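Workshop notebook, Killiletti room, Monday
Entry by R. Rana. Copy to B. Greenwood and B. Weidemann.

The revised set of small shape blocks from Myklebust was unpacked at 9.15 and checked against the delivery note. The carton holds 154 pieces. Two were set aside with rough edges and will be returned. The remainder were wiped with a damp cloth, dried and sorted by shape before any went on to the board.

The wooden board was placed on the blue perforated table for the layout work, as agreed with Birgit.
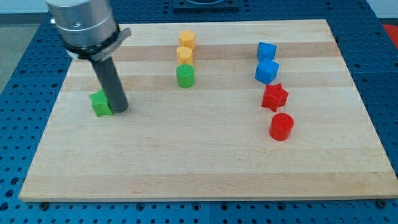
Colour remains the unsettled point in the specification. Mr Greenwood has asked whether each shape should be tied to one colour, so that children can sort by either and arrive at the same result. The present set does not allow this: the green star and the green cylinder are close in hue, and a child sorting by colour would put them together. The faceted yellow-orange blocks raise a separate matter, as their profile is near enough to a cylinder to be confused with one by touch. I would keep them, but list them under their own name in the leaflet.

Storage – the Skosotico trays are too shallow for a full set. Gøran Holmgren to be asked for the deeper pattern, 285 mm long.

Outstanding: return note for the two rejected pieces; colour list to Embla Björklund before the order for 400 sets is confirmed.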